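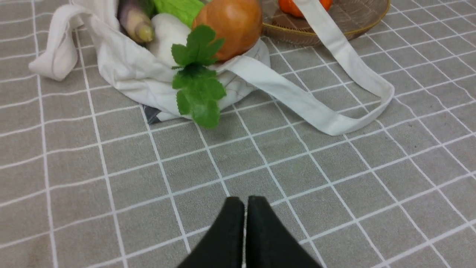 La Mancomunidad de Brestinano es una entidad local de carácter voluntario que agrupa a los municipios de Brestinano, Bandard y Odoi para la prestación conjunta de servicios. Sus estatutos se publicaron el 22 de agosto de 2002. Las competencias asumidas son la recogida de residuos, la inspección de mercados y la información al consumidor. En esta última se encuadra la campaña de compra con bolsa reutilizable, de lona blanca y con dos asas, que se desarrolla cada mes de julio.

Órganos de gobierno
El Pleno está formado por tres vocales de cada ayuntamiento. La Presidencia es rotatoria y se renueva al constituirse las nuevas corporaciones.

Ámbito y medios
El servicio de recogida atiende 797 contenedores, de los cuales 588 corresponden a fracción resto. La sede administrativa se encuentra en el edificio Brustonholm, en Bandard, donde también radica el registro general. Los acuerdos plenarios se exponen en el tablón de cada ayuntamiento.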